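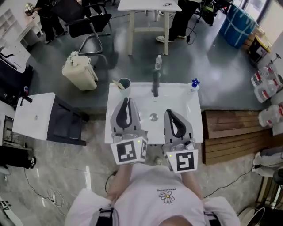 How often does a kitchen sink really need a proper cleaning?
Once a day for a quick wash and once a week for a good scrub is plenty for most homes, and if you cook a lot of meat or fish you'll want to do the quick wash after every meal you fix.

I get that question more than any other, and I love it, because I spent the first years of my married life thinking the sink cleaned itself. All that soap and water running through it, how could it be dirty? Then my mother-in-law came for a week in February, took one sniff near the drain, and asked very sweetly where I kept the baking soda. I've been a sink person ever since, and I'm happy to pass along everything I've picked up (and a few things I had to unlearn).

Print this page | E-mail this to a friend

The everyday wash

Do this after the supper dishes, while the dishcloth is still in your hand. Squirt a little dish soap around the basin and go over the whole thing with a soft brush or the soft side of a sponge — the walls, the bottom, the rim around the drain, and the underside of the faucet where it drips. People forget the underside of the faucet, and it can get a pink slime on it that you won't see unless you crouch down. Rinse with warm water, swish it into the corners with your hand, and then dry the sink with an old dish towel.

I know, I know, drying the sink! It sounds like something out of a 1950s homemaking book. But most of those chalky spots are just minerals left behind when the water dries up by itself, and if you wipe the water away there's nothing to leave a spot. We have very hard water at our house, and the thirty seconds with a towel has saved me more scrubbing than any product I ever bought.

The weekly scrub

Clear everything off the ledge first, the soap and the brush and whatever else has collected there, and wipe the bottoms of the bottles before you put them back. Wet the sink, sprinkle baking soda all over it, add a few drops of dish soap, and rub it around in small circles until you have a paste. Let it sit while you have your coffee. Then scrub again lightly and rinse very well, or it will leave a white film and you'll think you made matters worse.

For white sinks with tea or coffee stains, lay paper towels over the marks, soak them with 3 percent hydrogen peroxide from the drugstore, and leave them for half an hour. Don't mix it with anything. And please, please never put bleach in with vinegar or ammonia, no matter what your cousin saw on the computer. The fumes are dangerous.

Stainless steel likes to be rubbed along the grain, the direction of those faint brushed lines. A drop of olive oil on a soft cloth afterward makes it look lovely for company, though it won't last past the first pot of potatoes.

About that drain smell

Nine times out of ten the smell isn't coming from deep in the pipes at all. It's the gunk right at the top, around the strainer and just below it. Take the strainer out, scrub it with an old toothbrush, and then reach down as far as the brush will go. If you have a disposal, turn it off at the switch, lift up the edges of the rubber flap, and scrub the underneath side. Brace yourself the first time.

After that I fill the sink halfway with hot tap water and a squirt of soap and let it all go at once, so it rushes down and carries the loose bits along. Lemon peels smell wonderful, but they only cover things up for an afternoon.
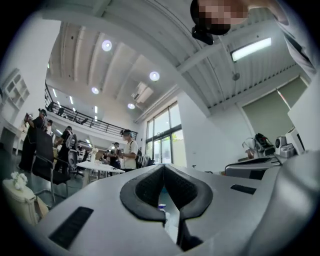

If the smell comes back within a day or two, the trap may need cleaning out, and that's a job you can do yourself with a bucket and some patience. Put the bucket underneath before you loosen anything. My friend Baiba Luik forgot the bucket, and she's a very careful person, so it can happen to any of us.

Tools I keep on hand

You don't need much. I have a soft long-handled brush, a toothbrush marked with red tape so it never wanders back to the bathroom, and two towels that are for the sink and nothing else. The brush is a Flekberg and I've had it for ages. I did try the Stondmont scrubbing powder that came so highly recommended, and it was fine, but I couldn't see that it did any better than the box of baking soda, so I went back to the box.

Give the brush a soak in hot soapy water now and then and stand it up to dry with the bristles in the air. A sponge I replace as soon as it smells, and I don't try to talk myself into another week with it.

If your faucet has started to spray sideways, unscrew the little screen at the tip and soak it in white vinegar overnight. Mine had 38 specks of grit in it, my grandson counted them, and the water has run straight as a string since I put it back. Check the finish instructions before you let vinegar sit on the outside of a dark or coated faucet, though. Plain soap and a soft cloth are safer there.

Next month I'll get to countertops, and I still owe several of you the directions for getting candle wax out of a tablecloth.

Sign up for our free newsletter and get new household tips by e-mail. This site uses cookies. By continuing to browse you agree to our use of cookies.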